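Study Habits and Desk Space in Shared Student Housing

Saron Belay, Mafalda Veloso, Saodah Rahman
Supervisor: Rosário Azevedo
Submitted 18 Jul 2018

1. Background

Most first-year students at Drevbridge live in shared housing for at least one semester. The rooms come with a bed, a closet and a desk. The housing office decides what desk to buy, and the students we talked to had never been asked what they wanted. We wanted to find out where students study when they have a desk of their own, and whether the size of the desk makes a difference.

Our project looked at two buildings. Prata is the older one and has wide desks built against the wall. Skekby opened later and has smaller desks that can be moved. Rent is the same in both.

2. Method

We sent a short survey by email in October to all 475 residents of the two buildings. We got 312 replies. After we took out the ones that were not finished, 288 were left, and the results below come from those.

The survey asked where the student had studied on each of the last seven days, for how long, and what else the desk was used for. We also kept a log of study sessions with a smaller group who agreed to write down the start and end time of each session for two weeks. The log gave us 1052 sessions. Mafalda entered them by hand, and Saodah checked every tenth entry against the paper sheets.

We did not ask about grades. Our supervisor advised against it, and we agreed that people might not answer truthfully.

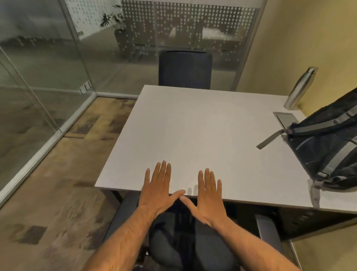
3. Results

Students in Prata studied in their rooms more often than students in Skekby. The gap was smaller than we expected, and it almost went away in the week before exams, when both groups moved to the library.

Session length showed a clearer pattern. Sessions at a room desk were shorter than sessions in the library in both buildings. Several students wrote in the comment box that they stopped to eat, answer the phone or talk to a roommate. One wrote that the desk was "fine for reading, bad for anything with two books open."

Many of the replies from Skekby said the desk was also used for meals. In Prata this was less common - the kitchen there is bigger and has seats for the whole floor. We did not think of this when we picked the buildings, and it makes them harder to compare.

4. Problems

The log group was not chosen at random. They were people who said yes, and they probably study more than the average resident. Some sheets also had sessions with no end time. We left those out of the 1052.

The question about noise was badly worded. Some students took it to mean noise from outside and others took it to mean roommates, so we dropped it.

5. Suggestions

We think the housing office should put a few large tables in the Skekby common room before buying any new desks. A follow-up survey should ask about chairs and lighting, which came up in the comments more often than desk size did. The paper log sheets and the survey questions are in the appendix.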